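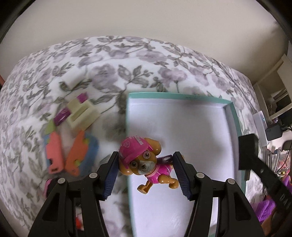

Start with the dog, always with the dog, was the advice of Anel Maluleke when I asked how a bed full of small things becomes a bed again. A child will look for the dog first, so the dog must have an address.

I thought about this sentence for a long time. In our home the toys had no address. They lived on the flowered bedspread until the evening, and then they lived on the floor. Maluleke's method is simple. You take one box with low sides, and you put it in the middle of the mess. You do not sort anything before. You pick up one object and you decide.

The difficult objects are those which are not toys at all. A pink strap, for example, or a bottle of glue. They travel together with the puzzle pieces and nobody's hand wants to choose for them.
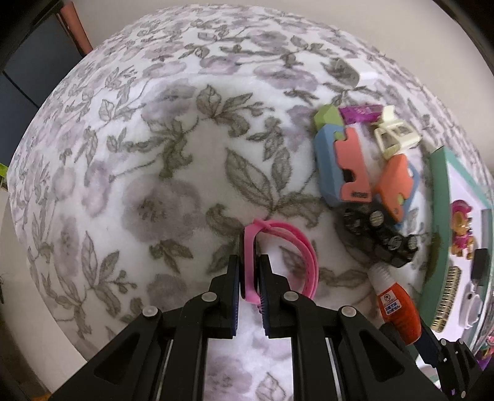

NELLMONT, April. In the shop Poma, on the main street, I counted 403 boxes for children's rooms. I bought 2, both plain. The saleswoman recommended a bigger one with compartments, but my daughter does not respect compartments.

At home we made a rule for electrical things. Chargers and adapters do not sleep with the toys, even if they are small and look friendly. This rule is still the weakest. An adapter comes off the wall, somebody puts it down for a moment, and it finds its way in beside the dog. 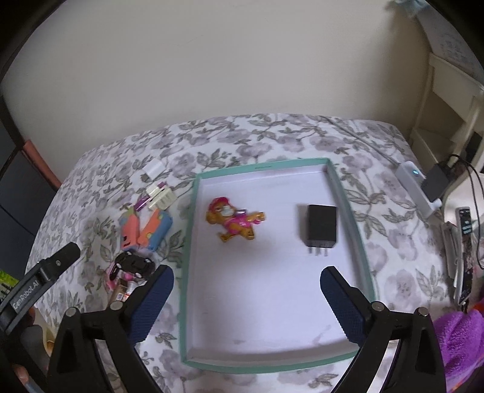 Photos: Paiva / Drelel

The evening round now takes us about 4 minutes. My daughter carries the box and I carry the cables.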